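The returns room at Prolness used to have eight people in it on a weekday. Since October it has had five, plus two arms on a rail and a person whose whole job is to keep the arms from stopping. I've been that person for most of the winter, so I figured I'd write down how it went while I still remember what it was like before.

For anyone who hasn't worked returns, the job is sorting. A parcel comes back, you open it, you see what's in it, and you decide where each thing goes. Restock, refurbish, donate, trash. A good sorter doesn't think about it much. Lensa Tamiru could clear a cart while telling you about her sister's wedding.

The company bought the arms from Runstead. The sales pitch was 77 parcels an hour per arm. In the first week we got 29. The arms were fast enough. What slowed them down was not knowing what they were looking at. A sweater in a bag is fine. A sweater with the phone charger somebody left in the sleeve is a jam, and then a light goes on and I walk over.

What fixed some of that was grip practice, and that part of the work doesn't look like a warehouse at all. It's a hand tool with two fingers, and you pick things up and put them down with it so the system can learn how a person does it. Regular household stuff in regular rooms. Boxes with small things in them, cords in bags, soft things with no good place to grab.
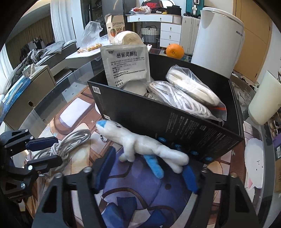 Berhanu Seyoum read an early draft of this and told me I was making it sound too pleasant. His point was that he spent eleven years learning to tell by feel when a box had been opened and taped shut again, and now the company wants that feel handed over at an hourly rate, with no extra pay once the arm has it. He said he'd do it anyway, and that I should put that in too.

So it's in. I don't have a good answer for him. I asked our supervisor, Hagos Endale, whether there would be any kind of bonus for people who do the teaching, and he said he had raised it and was waiting to hear. That was before the holidays.

I can say what changed on the floor. Three people left the room. One moved to outbound, one took the buyout, and Lensa went to the Orkville building, where they still sort by hand. The five who stayed lift less than they used to. My back is better. My feet are the same. The room is louder in a steady way, and you can't really talk across it, so people text each other from ten feet apart.

Breaks are different too. We used to go all together when the carts ran out. Now the carts don't run out, so we go one at a time off a sheet. I eat lunch at 1:40, usually by myself, and I've gotten through a lot of library books.

The skill part is harder to describe. When I sorted, I was tired at the end of the day but I knew what I had done. Now I clear jams. On a normal shift I clear 33 of them, and every one is something the arm couldn't figure out, so all I ever see are the weird parcels. A single boot. A blender with soup in it. I've gotten good at guessing what will stop an arm before it gets there. Anything soft with something hard hanging off it, for one. Clear plastic is another. I pull those off the belt if I see them in time, and then the numbers look better than they are. I've mentioned that to Hagos as well.

Eyerusalem Gebretsadik started in January and has never done it the old way. She thinks the job is fine. She picked up the screen in one shift and she's faster at resets than I am. When I showed her how to slit a mailer without cutting what's inside, she asked when she would need to know that, and I said when the arms are down. They were down for most of Sunday, and she did need it.

They're talking about a third arm in the spring. The rail is long enough for it. I measured.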